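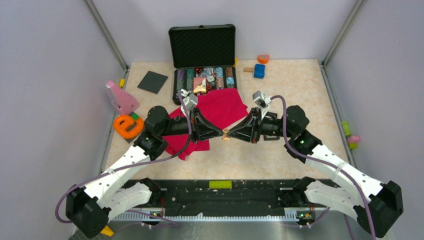
Von Tania Navaratnam | Stand: 19.04.25 | Rubrik: Planen & Beschaffen

Zweiarmiger Tischaufbau: So kommt das Budget halbwegs heil durch den Einkauf

Wer zwei kleine Roboterarme ein Klötzchen zwischen sich halten sieht, denkt an den Preis der Arme. Das ist verständlich und der erste Fehler. Bei unserem Aufbau in Plullasau waren die Arme der Posten, über den wir am längsten gestritten haben und der am Ende am wenigsten Ärger machte. Den Ärger machten die Kabel.

Schritt 1: Die Aufgabe aufschreiben

Ein Satz genügt: Was soll gegriffen werden, wie groß ist es, wohin soll es? »Allgemeine Manipulation« ist kein Satz, damit bekommt man bei jedem Händler das teuerste Modell empfohlen. Wir haben »kleine Teile von Greifer zu Greifer übergeben, gern mit Stoff darunter« notiert und konnten die halbe Angebotsliste streichen.

Schritt 2: Alles doppelt rechnen, dann weiterrechnen

Zwei Arme heißt zwei Greifer, zwei Handgelenkkameras, zwei Platinen und zwei Kabelwege. Soweit kommt jeder. Vergessen werden gern:

- Tischplatte und Gehäusewände
- Profile für den Rahmen
- eine Befestigung, die beide Arme im gleichen Abstand hält
- Kabel in der Länge, die man braucht, und nicht in der, die im Set liegt

Zum letzten Punkt: Das Kabel muss vom Sockel bis zum Handgelenk reichen und dabei jede Bewegung mitmachen. Bei uns läuft es in Lila außen an den Armen entlang, in Schlaufen. Schön ist anders, aber die Schlaufe ist Absicht. Die erste Lieferung von Conby war stramm wie eine Wäscheleine und ging zurück. Porto: 10 Euro, zu unseren Lasten.

Schritt 3: Angebote vergleichbar machen

Hanar verkauft das Komplettpaket, Szekeres die Einzelteile. Das Komplettpaket sieht teurer aus, bis man beim Einzelkauf die Schrauben dazurechnet. Legt eine Tabelle an, eine Zeile pro Teil, und fragt bei jeder leeren Zelle nach. »Ist selbstverständlich dabei« gilt erst, wenn es im Angebot steht. Unsere Nachfragen haben insgesamt 331 Euro an Kleinteilen zutage gefördert, die in keinem der beiden Angebote vorkamen.

Schritt 4: Das Spielzeug

Ja, eine eigene Position. Irgendwann muss der Greifer etwas greifen, und dann beginnt die Plünderung der Kinderzimmer. Bausteine, ein Ring, ein rotes Tuch, ein Koffer mit Schaumstoff im Deckel: Für etwa 50 Euro bekommt man eine brauchbare Mischung aus harten, weichen und störrischen Gegenständen. Kauft kleine Teile gleich mehrfach. Sie wandern an den Rand und von dort in eine andere Welt.

Schritt 5: Reserve

Ich plane 20 Prozent auf die Gesamtsumme ein, getrennt ausgewiesen. Wer die Reserve in den Einzelposten versteckt, findet sie selbst nicht wieder. Zuerst gehen davon Greiferfinger ab, danach Kabel, siehe oben.

Schritt 6: Reihenfolge der Bestellung

Erst Tisch und Rahmen, dann Arme, dann Kameras. Wir haben es umgekehrt gemacht und im Oktober zwei Arme im Karton besessen, dazu keine Fläche, auf der sie hätten stehen können. Die Gewährleistung lief trotzdem schon. Lieferzeiten also vorher schriftlich geben lassen, auch die vom Tisch.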